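4.2 Cushions, seams and the idea of a finished sofa

We came to the sofa later than we should have. When the Cedness study was first planned, the living room was supposed to be a short chapter between the kitchen and the hallway, and we expected the interesting disagreements to be about dishes and shoes. Instead, a good many of the households in Tevelia and Gillies wanted to talk to us, often at length and with real feeling, about throw pillows. Of the 384 diary booklets that came back to us in February, 122 mention the arranging of cushions at least once without any prompting from the form, and several give it a line of its own at the end of the day, right after locking the door and turning off the lamps.

It is worth saying a little about why a sofa is such a good place to look at tidying. A kitchen counter is tidy when things have been taken away from it, and most people agree on that, more or less. A sofa is different. The pillows live there, and they go on living there when the room is at its very best, so the person doing the tidying has to decide where they belong and how they ought to stand. (One diary keeper called this "putting the faces back on," a phrase we grew very fond of and have used among ourselves ever since.) The decision is small and is made quickly, usually on the way to doing something else, yet the people who make it can tell at a glance when somebody else has made it for them.

Three habits came up again and again. The first is to push pillows out toward the arms, which leaves the middle of the seat open and, as many diary keepers put it, makes the sofa look like it is waiting for company. The second is to stand them up against the backrest so that each one shows its full front. The third, and the one that surprised us most, is to use the seams of the sofa itself as a guide. A sofa with two seat cushions has a natural line down the middle, and people place things in relation to that line even when they don't remember doing so. On heavily quilted or tufted upholstery there are more lines still, and we came to think of the stitching as a kind of ruled paper on which the pillows are set down.

Color matters as well, although people were shyer about admitting it. On a pale sofa a strongly colored pillow is noticed first and tends to get moved first, while a white or cream one may be left wherever it was last leaned. In the Gidier room, where the sofa is cream and the carpet a streaky gray, the teal-blue pillow and the white one make this easy to see, and we have found the room helpful when explaining our placement terms to new readers.

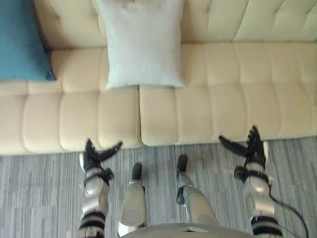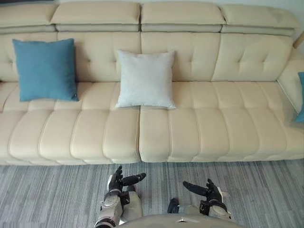
Figure 2. The sofa in the Gidier room. In both views the teal-blue pillow is on the left and the white pillow stands near the seam between the seats.

For coding purposes we treated a pillow as "centered" if it stood at or close to a seat seam, "outer" if it was nearer to an arm than to any seam, and "loose" if it was lying flat or had left the sofa altogether. These are plain categories, and we tried fancier ones before coming back to them. The two coders worked separately through all 1,668 diary entries that touch on the living room, and when they differed it was nearly always over the word "straight," which some households use for a pillow standing square to the backrest and others use for one that has simply been plumped. Where the diary gave us nothing further to go on, we left the entry uncoded and kept the original wording in the notes. The same trouble with "straight" returns in Section 4.3, where the subject is blankets and the folds are harder to agree on.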